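Brorncombe Cups and Plates

Tabletop notes and pictures of plain white tableware, kept by Hamish Drummond. 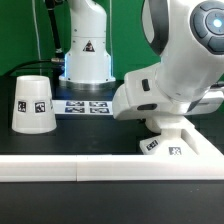

The set covers cups and plates used on a black tabletop. Marker stickers go on the front of each cup, at mid-height, and flat on the plates. Press them down from the middle out so the corners don't lift.

Contents
cups/ 400 pictures
plates/ nearly 1,000 pictures
notes.txt one line per session, 17 sessions

Naming
Folders use the item name, then the session number. Session 6 was redone in February and the old files were removed.

Known problems
Some plate markers are blurred. Cup stickers near the side may be only partly visible. Leave these out if you need clean corners.

Changes
15 April 2022: plates added, McIver folder merged into cups.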